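Buy the gripper for the hand that holds it

Posted 12/7/23 in Opinion

Most comparisons of hand-held grippers start with the numbers on the sheet. Jaw opening, weight, camera resolution, price. I have written a few of those myself, and I now think they put the wrong things first. If a person is going to hold the tool and record tasks with it all afternoon, the first question should be how that person is doing after the second hour.

I came to this view in May, when we tried the Skuvo pair against the older Jiltlow pair we had been using for a year. On paper the Jiltlow wins. Its jaws open wider and it closes harder. We gave both pairs the same chores at a low table: pick up a small cylinder, set it down, move a lid, bring a box closer. We did 80 runs with each.

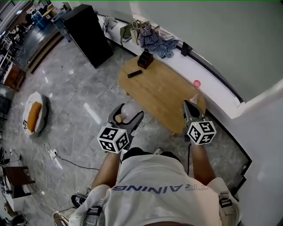
The Jiltlow runs got worse as the day went on. The jaws were fine, but people began to tilt their wrists to take the load off, and a tilted wrist means a different approach to every object. By the last set they were sliding things to the rim of the table and pinching them there. A policy trained on that will learn the habit. The Skuvo runs stayed closer to how they began, and we threw out only 4 of them.

I know the objection. A stronger grip lets you record tasks a weak one can't touch, and a tired operator can take a break. Both are true. If you are recording heavy pans, get the strong one. But most of what we are asked to record is small household stuff, and for that the extra force sits there unused while the extra weight is carried all day.

The same goes for tracking. People argue a lot about marker cubes versus tracking from the camera alone. I like the cubes. They are ugly and they bump into things, and near a table edge you do learn to watch where they are. But when a take goes bad I can look at the video and see whether the cube was in view. With the camera-only setup from Birnamero we tested the following week, a bad take was just bad, and finding out why took longer than recording it again. Some people will accept that for a cleaner tool. I would not, at least for two-handed work, where one hand often blocks the view of the other.

Then there is the room. A vendor's demo table has nothing behind it and one lamp overhead. Real rooms have windows, and window light moves. We left the blinds mostly down and still had to set the exposure by hand on both tools. The Nair controller made this easy — one menu, two clicks — and I would rank that above any feature printed on its box.

I would also test on a table with ordinary things left on it. You find out quickly how wide the tool really is once there is something standing next to the thing you want.
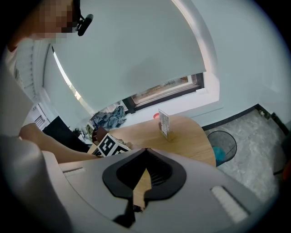

What I would ask a vendor

Can I borrow a pair for two full days? An hour is too short, as everything feels light for an hour.

How do I change the finger pads, and can I do it without taking the camera off? On the Jiltlow you can't, and then you calibrate again.

What does the tool do when tracking drops? I want a sound. A small light on the back of the hand is no use to someone looking at the table.

A vendor who can answer those three gets my attention even if the jaw opening is a little short. We kept the Skuvo pair and put the Jiltlow on the shelf for heavier jobs. It has come down twice.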